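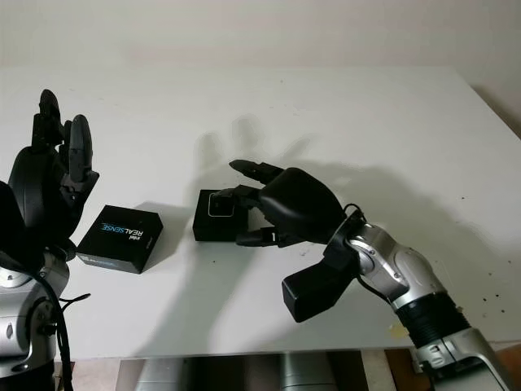

Small boxes are my weakness, and if you have ever opened a cupboard and had a little avalanche of them land on your feet, I suspect they are yours as well. Everything we buy with a plug or a lead comes in one, and they are such nice boxes (stiff sides, snug lids) that throwing them straight out feels wasteful. So they go on a shelf, and then on top of the other ones on the shelf, and by the time something needs sending back you are on your knees with a torch. The cure, at least in our house, starts with a bare white table and a couple of boxes at a time. Black ones like these two, one of them marked intel REALSENSE, show up beautifully against a pale top, and so does anything that drops out of them, which matters a great deal when the thing that drops out is a tiny black screw.

I do mine on a Friday evening with the radio on, but any quiet half hour will do. Clear the table completely first, and I do mean completely, fruit bowl and all. Give it a wipe with a damp cloth and dry it well, as cardboard drinks up any moisture left behind and the corners go soft. Then bring over two boxes and leave the rest on the floor or in a laundry basket where they can't distract you. I used to tip the whole lot out in one go and it always ended with a lead in the wrong box and me in a temper.

Open each one and take everything out, including the flap of card at the bottom that looks like part of the box. It very often isn't, and there may be a spare foot or a folded leaflet hiding underneath. Now you can decide whether the box is earning its keep. Mine stay if the thing inside is still under guarantee, if it is likely to be sold or passed on, or if it only comes out once in a while and would get knocked about otherwise. All the rest can be flattened. Do run a thumbnail along the glued seam before you pull, it comes apart so much more neatly and you don't get those fluffy torn edges all over the carpet!

Labelling is where I went wrong for years. I wrote on the lids, stacked them, and of course couldn't read a single one. Write on the end that will face you when the box is on the shelf. Dark boxes won't take a biro or an ordinary marker, so use a strip of masking tape or a plain white sticker and write on that. Put what is inside and the month you bought it ("bicycle light, July") and tuck the receipt under the lid. If the receipt is the shiny sort that fades, take a photocopy and put the two in together.

For the shelf itself, stand the boxes on their long edges like books if the contents are snug enough not to rattle. You will fit in far more, and you can slide one out without disturbing its neighbours. Mine live in a shallow Pernumex tray, 30 cm across, which pulls out like a drawer, though the lid of an old shoebox does very nearly as well. Heavier boxes should lie flat, with the biggest at the bottom, and I wouldn't go more than three high.

Damp is the other thing to watch. Our cupboard backs on to an outside wall (anyone else with a draughty old house in Garkdale will know the sort) and I lost a good few boxes to mildew before I learned to leave a gap behind them, a couple of fingers wide. Those little sachets that come in with new shoes are worth saving and dotting about. Keep them well away from small children and pets, please.

One last thing about the leads. Wind them loosely in a figure of eight and hold them with a scrap of ribbon or a bread tie, never tightly round the plug. I have a biscuit tin for the strays, and anything still in there after 18 months goes to the electricals bin at the Pennington tip. The tin was full again when I looked this morning, so I know what I shall be doing this evening.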